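Wiltero posted results Sun 12 January from its Phase 2 trial of an RSV shot for adults 60 and up. I read the summary and the slide deck. Short thread on what's in there.

The trial enrolled 658 people at clinics run by Kimport. Everyone got one injection, either the vaccine or a placebo. Neither the participants nor the clinic staff knew which.

The main goal was antibody levels one month after the shot. The vaccine group went up and the placebo group stayed flat. That goal was met.

Side effects were the usual ones. Sore arm, tiredness, headache, mostly gone within 3 days. Wiltero lists 2 serious events and says neither was tied to the vaccine. I'd like to see the full write-up on those.

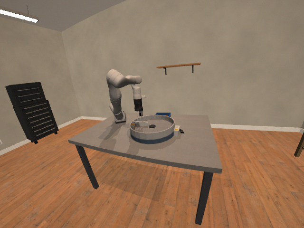 Does a rise in antibodies mean fewer people will end up in the hospital with RSV?

It might, but this trial was too small to show it. You need a much bigger group followed through at least one full winter, and you have to count the actual cases.

That's the plan for the next trial, called Grestden. It's set to sign up its first 2,000 people starting in March, with more sites added after that. People with COPD and heart failure can join this time. They were left out of Phase 2.

One thing missing from the slides is how long the response lasts. The only blood draws reported are at day 0 and one month. The company says later samples are still being tested at the Nkosi lab.

Also no data yet on getting it at the same visit as a flu shot. A lot of older patients will want both in the fall, so pharmacists are going to ask.

I'll add to this thread when the six-month numbers are posted.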